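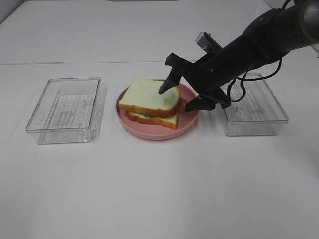 Adham Toy Library Gets Its Sandwich Back

The most borrowed item at the Skesorgate toy library is once again a complete sandwich. The cheese, missing since the spring cleaning, was returned on Monday inside a rain boot, and the set went back on the lending list the same afternoon.

The library holds 920 toys, among them a train table that took two grown adults to get up the stairs. None of them comes close to the sandwich. It has gone out 189 times, which puts it well ahead of the train table, the doctor's bag and a wooden accordion that parents have asked the library to retire.

The set is simple enough. There is bread, ruffled green lettuce, a square of yellow cheese and bacon in a shade of reddish brown familiar to anyone who has eaten at a bus station. Borrowers also get a round pink plate and two clear plastic containers.

Without the cheese, the sandwich stayed on the shelf for most of May. Under library rules a set can't be lent with a piece missing, and a suggestion that it be relabeled as a BLT failed when someone pointed out there was no T.

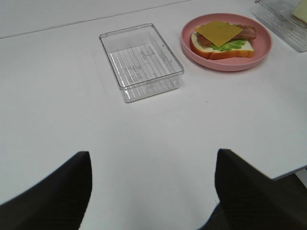 Ilari Saarinen, who keeps the lending desk, said families took the news harder than he expected. He had offered them a pizza from the same shelf.

"They looked at me like I'd offered them the box it came in," he said.

The return has reopened an old question about how the thing should be stacked. The instruction card was lost years ago, and the set's maker, Keskinen, no longer sells it. One camp puts the bacon on the lettuce and the cheese on the bacon. Another wants the cheese down on the bread, where it would melt if it were cheese. Younger members tend to put everything on the plate and announce that lunch is ready, and they have a point.

There is also the matter of the lid, as regulars call the second slice of bread. Saarinen leaves it off when he checks the set in, so he can see every layer without taking anything apart. A few borrowers feel that a sandwich returned open isn't finished. He has heard them out, several times.
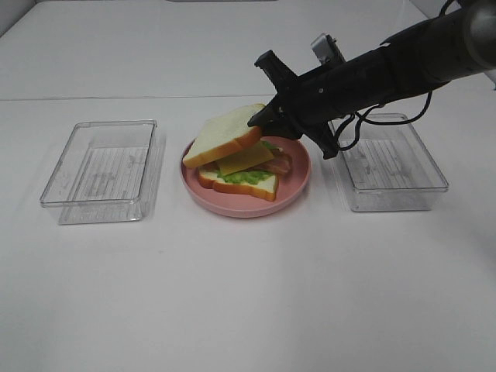 A replacement was considered while the cheese was gone. Drovex, the hardware store across the street, offered to cut a new slice out of yellow floor mat, and a sample was made. It was the right size and smelled strongly of garage. The sample is now under one leg of the lending desk, which has stopped wobbling.

The waiting list for the sandwich stands at 40 names. Loans run two weeks, and renewals are suspended until the list comes down. The library is open Monday afternoons from two to six, and pieces found at home can be dropped through the mail slot at any hour, with or without the boot.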